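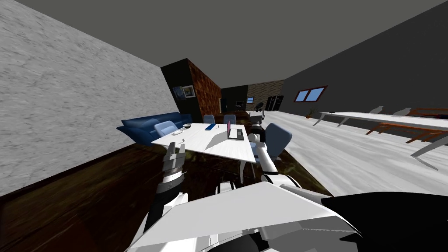
Eyvindur Fogh wrote to us in April to ask why we keep a simulated cell running when the real ones are downstairs. A fair question, he added, from a man who pays for both.

Erkis looks after two-armed robots for other companies. We set them up, keep them in adjustment and repair them when they stop. We have done this from the same building in Vinwood since we started, and we now have 143 machines under contract.

The simulated cell is called Kvaran. It is a model of an office room with a two-armed robot in it, a table with a laptop and a notebook on it, and chairs round the table. Every change to a customer's arm settings is run there before it goes near the customer's floor. The two grippers are different, a multi-fingered one on the left arm and a smaller one on the right, so each has its own settings file and its own line in the log.

How a machine is set up

We start with the base. The robot is levelled, bolted down and left overnight, then levelled again in the morning. After that we zero the joints from the shoulder outwards, one arm at a time, with the other arm parked. The wrists take longest. Tool offsets are entered by one person and read back by another.

Reach comes next. Each arm is brought slowly up to the edge of the work table and held there while we check the distance against the model. The table height is measured at all four corners. If the real table and the one in Kvaran differ by more than 2 mm, the model is corrected first and the run is repeated.

How it is looked after

A service visit follows a list of 123 checks, most of them short. Cables and covers are looked at before the power goes on. Finger pads are replaced in full sets. We keep the old settings file for every visit, and customers can have a copy.

Repairs

Wrist and gripper repairs are done in our own workshop. Shoulder units go to Puranier, who have the press for the bearings. We lend a spare arm where we have one that fits.

Calls are answered from 7 a.m. Please have the serial number and the last settings file to hand. Visits to the workshop are by arrangement, and the entrance is at the back of the building, past the loading bay.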